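Irnik hand-held gripper kit, reviewed after a month of button pushing
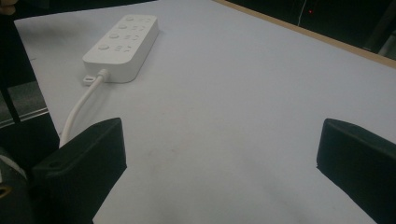

Iker Benítez wrote to me before I'd even finished unpacking, saying he'd never trust a policy trained on hand-held demos for anything smaller than a coffee mug, and that buttons would eat me alive. So of course I picked buttons!

The idea behind the kit is simple enough. You carry the gripper around, do the job yourself, and the camera on it records what the robot would see. Later you train on that and put the same fingers on an arm. My job was a white power strip with four outlets and a round button beside each one. Press the one you're told to, leave the other three alone. Sounds like nothing, right? Try it with two thick black blocks for fingers.

I recorded 590 demos in September, mostly in the evenings (my wrist has opinions about this). Setup took me 60 minutes, and most of that went on the calibration page of the manual, which I'm pretty sure was translated twice. After that it's a joy. Squeeze, move, press, done, next one. With my old joystick rig I'd have given up long before that.

Now the result. The trained policy gets to the right button most of the time, and I was grinning like a kid. Where it falls down is the press itself. The camera can't feel a click, so the arm sometimes stops just short and backs off, very pleased with itself. I added demos where I missed on purpose and corrected, an idea I stole from Montserrat Montoya's write-up, and that helped more than any setting I fiddled with. White plastic on a pale tabletop didn't do me any favors either, and I'd like to try a darker mat next.

Gripes: the fingers are chunky and hide whatever is low in the view, cables especially. I paid 3425 for the full set and slimmer fingertips are extra, which stings a bit.

Would I buy it again? Yep, for collecting data it's the nicest thing I've used. If your task depends on touch, though, budget for a force sensor too. I'm adding one before I start on plugs.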